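2020-11-17 – gripper comparison, sim side

Carrying on with the Jorness versus Quiroga question, and I've decided to stay in simulation a while longer before anyone books time on the real arm.
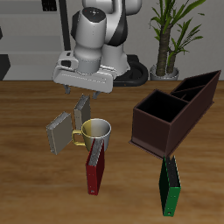 The thing I keep coming back to is finger clearance. With binders standing upright so close to a mug, the fingers have to come straight down, and any sideways drift at the wrist is going to nudge a neighbour. I do like the small fingers for this kind of clutter, though the wide housing above them makes me a bit nervous about the taller binders. My plan is to try the mug first, then the red binder in front of it, and leave the desk organizer as the place to put things down later on.

Settings for tonight's batch, so I don't have to dig for them tomorrow:

- 200 trials per gripper, same seeds for both
- closing force capped at 40 N
- 8 approach angles, vertical one first
- 800 steps before a trial times out

The Grerkumex controller goes in unchanged, with the softer gains (lovely smooth colour-coded plots from it last week – I'd happily keep it for good). If anyone picks this up before I'm back, please don't touch the friction values! I still need to check them against the rubber pads on the bench.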